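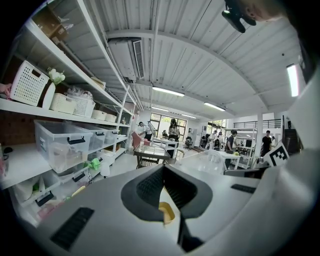 Comparing Two Hand-Held Grippers Before a Collection Project

Purpose

These instructions set out the procedure for comparing two hand-held grippers before either one is approved for regular use. They were written for the Brimitz and the Welolura, the two models currently held by the laboratory, and may be applied to any pair of similar tools. A full comparison takes 90 minutes for one operator.

Before you begin

Charge both grippers and confirm that each has the same firmware release as its recording computer. Clean the camera lens with a dry cloth. Check the marker cards for bent corners, scratches and glare. A damaged card must be replaced before the trial, and the replacement must be noted on the trial sheet.

Choose a work area with shelves, tables and ordinary household goods. Bins, baskets and folded cloth are suitable. Leave the ceiling lights on for the whole session, and do not move furniture between the first gripper and the second.

Step 1. Record the resting position

Place the gripper on a flat table and start a recording. Leave it untouched for 20 seconds. In the Ondar viewer, open the position plot and note any drift. Repeat with the other gripper on the same spot.

Step 2. Check the camera view

Hold the gripper at chest height and turn slowly through a full circle. Play the recording back at normal speed. The operator should look for blur, dropped images and washed-out areas near windows. Where a marker card is fitted to the gripper body, confirm that the software reads it throughout the turn.

Step 3. Test the grasp

Use the same objects, in the same order, for both models. The standard set is a folded towel, a small plastic container and a basket with a cut-out handle. Pick up each object 3 times from a shelf and set it down on a table. Record a failed grasp as a failure even if the second attempt succeeds.

Operators tend to improve with practice. To keep the results fair, a second operator should repeat this step with the grippers in reverse order.

Step 4. Assess comfort

After the grasp test, each operator completes the comfort form. It covers weight, trigger force, wrist angle and heat at the handle. The form must be completed before the operator has seen the position data.

Step 5. Export and file

Export both recordings from Ondar and save them to the Goel folder under the trial number. The April comparison is filed as trial 571 and may be used as a model for layout. Attach the trial sheet and both comfort forms.

Reading the results

Compare drift first, then failed grasps, then comfort. A gripper that loses its position during Step 2 should not be approved, whatever its other scores - repeat the step once with a new marker card before recording a final result. Questions about the form should be sent to the equipment desk, which is closed on Saturday.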